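Notes for the evening talk at the Cosgrove library - "Small Things, Small Drawers"

*(20 minutes of talking, then questions. Water on the left. Speak slower than feels natural.)*

**Hello and thank you**

Thank you all for coming out, and thank you to the library for letting us have the long room again. I can see a few faces from the March talk on sewing boxes, so you already know that I wander off the subject, and I hope you'll forgive me for doing it again tonight.

I want to talk about the little things. We've all read the books about closets and garages and what to do with Grandma's dining set, and they're good books, but my own trouble has never been the dining set. My trouble is the handful of bits at the bottom of the bag. The spare key, the hair tie, the button in its tiny envelope, and above all the clips.

*(Pause. Ask who has a clip in a pocket or on a bag right now. There will be a lot of hands.)*

**How I came to have so many clips**

I bought my first mini carabiner in Irkness, at the hardware store by the ferry, to hold a house key on a beach bag. It worked so well that I bought another, and then a whole mixed bag, because they came in colors and I have no willpower where colors are concerned. When I finally turned out every coat and tote and glove box in the house, I had 79 of them. My sister-in-law mailed me one for my birthday as a joke, so now it's 80, and I love it just as much as the others.

So where do they live? For years it was a soup mug. The mug is fine until you want the small red one, and then you're fishing around with two fingers and they've all hooked onto each other - they do that, they're clips, it's what they're for.

**The mini drawers**

*(Next slides. Let people look for a moment before talking.)*
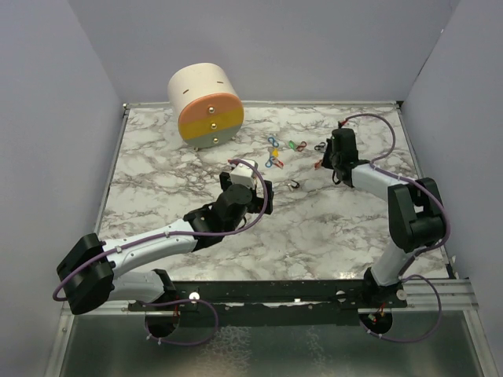
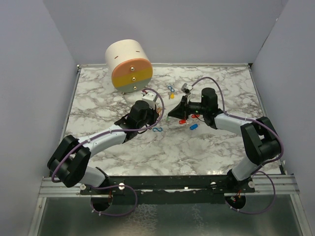
I do have a soft spot for a round cabinet. A square one disappears on a shelf, and you stop seeing it, and then you stop putting things away in it. A round one looks like it might be a toy or a cookie tin, and people walk over and pull a knob just to see. My neighbor's grandson pulled every knob in my hallway before he had his shoes off.

Three drawers is plenty, too. I had one from the Griltari catalog years ago with 20 little compartments and I labeled every last one of them, and I couldn't tell you what was in any of them a month later. With three you can keep the whole thing in your head. Mine at home goes like this:

- Top: what I reach for every day. Key clips, one pen, lip balm.
- Middle: things that belong to other things. Spare buttons, the odd zipper pull.
- Bottom: the don't-know-yets. I empty it when it won't close.

You'll notice I don't sort clips by color. I tried! It was very pretty and it lasted until the first rainy morning when we were all late. If you enjoy sorting by color, then please do, it's a lovely way to spend an hour with the radio on. Otherwise, put the small ones together and the big ones together and go have your coffee.

**Spread them out first**

If you take one habit home, I'd like it to be this one. Before anything goes in a drawer, lay it all out on a table where you can see it. A plain bedspread will do if your table is busy. Leave gaps, and don't let the pieces pile up, or you'll end up putting away a clump. Then pick up one thing at a time, try the spring with your thumb, and decide. A gate that doesn't snap shut goes in the trash, however nice the color.

*(Story about the Fumo picnic and the thermos if time allows. If the room is warm, skip it.)*

Children are wonderful at this, by the way. Give a child of 7 a tray of clips and a drawer to fill and you'll get a good long stretch of quiet. Keep the really tiny pieces away from the babies and the dog.

**A word about round things on shelves**

Check the feet before you buy. Set the cabinet down on the counter in the shop and give it a gentle nudge from the side. Then open the top drawer all the way and watch whether the front dips. If it does, put something with a little weight in the bottom drawer when you get it home. I use a roll of pennies.

**Questions**

*(Usual ones: does felt in the drawers help? Yes, for the rattle. What about magnets? Fine for paper clips, but try yours first, plenty of carabiners are aluminum and won't stick.)*

The swap table is by the coats. There are nearly 80 clips on it, and I'd be very glad to go home with fewer.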